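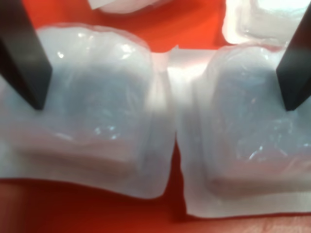

Abena Zakaria asked under my last post if you can just tip all the sterile stuff in one tub and call it a day. Short answer no. Longer answer, thread, typing fast, got 17 minutes

1/ Pouches first. The soft puffy ones slide under everything and you forget you own them. Flat in a tray, side by side, one layer. Red tray is nice for this, pale packets show up on red.

2/ Don't stack the puffy ones. Don't rubber band them either. I did that in February and creased the seals on a whole batch, had to pull every one and check it. Never again

3/ Syringes, needles, blister packs. I let these share a tray while I'm sorting. Yes it looks like a mess. It's the "not done yet" tray, its allowed to be a mess

4/ Label on the FRONT of the tray. Not the lid, lids wander off. Celtik labels peel in a week, the Maldonado ones stay put, no idea why

5/ My setup for the supply room at Herthorpe: two red trays next to each other, open blue bin in front. Mixed stuff left. Paper packets and pouches right. Couple of pouches in the blue one

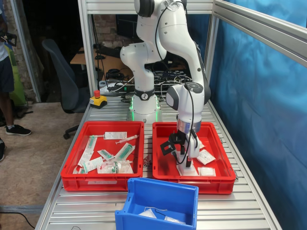
6/ Dates. Check them as you go, not after. Anything with 4 months or less goes to the front of the shelf. Anything you can't read, set aside and ask

7/ Paper-and-plastic packs: pick up by the edge, don't bend to make it fit. If its too long for the tray, lay it along the side. If its still too long get a longer tray lol

8/ Quantity. We go through roughly 500 pouches between orders and I still only put a small handful out at a time. Rest stays in the Tarix carton, closed

9/ Torn, damp, seal lifting = out. Dont tape it. I have seen tape. Please

10/ Abena to your other question, yes wipe the trays before refilling, and let them dry all the way. Paper side picks up moisture fast

11/ Ok out of time. Drawer dividers next, have opinions. If someone has a tray label that survives wiping tell me the name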